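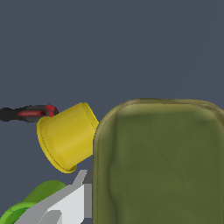

I had a letter from my home insurer last month and nearly put it straight in the recycling. Glad I didn't! It was my renewal, and tucked away on the third page was a new line about "escape of water". My excess for a leak had gone up quite a bit, while the excess for everything else had stayed exactly where it was. Same house, same pipes, same me.

So I rang them (22 minutes on hold, with the same bit of piano going round and round) and got a very patient man who explained that leaks are one of the things they pay out on most, and that lots of policies now carry a separate excess for them. Fair enough, but I do wish they'd put it on the front page.

It made me think of Torunn Bråten, who some of you will remember from the Sternia evening. A joint under her bath had been weeping away for months before she spotted the stain on the kitchen ceiling. The bill for the ceiling, the floorboards and the drying out came to £2,973, and her policy did pay for most of that. What it wouldn't pay for was the joint itself, or the bit of pipe either side of it. The damage the water does is one thing, the worn-out part that let it go is another, and she had to find the plumber's money herself.

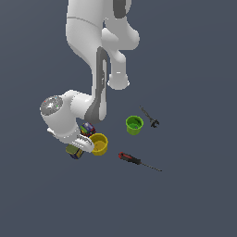 Dutness Household News – Issue 11

The other thing she ran into was "trace and access". It's a horrible phrase, but it's worth hunting for in your own booklet. It covers the cost of finding the leak – lifting boards, taking tiles off, that sort of thing – and putting it all back afterwards. Torunn's had a limit of £2,000 and she stayed well inside it. Reda Ouali looked at his after hearing all this and found he didn't have it at all, so he's been getting quotes elsewhere.

A few things I've done since. I found my stopcock (behind the washing machine, stiff as anything) and can now turn it by hand. I took photos of the bathroom floor and the ceiling below, so I've got something to show if I ever need to. And I read the part about leaving the house empty, which on my policy gets a good deal stricter after 30 days. If you're off on a long trip, do check yours before you go.

If your renewal is due in June, have a look at the excess page now while there's still time to shop around. I'm putting together a list of questions to ask on the phone, and if you'd like one added, get it to me by 26th May. Reda has already sent in four, all of them about tiles.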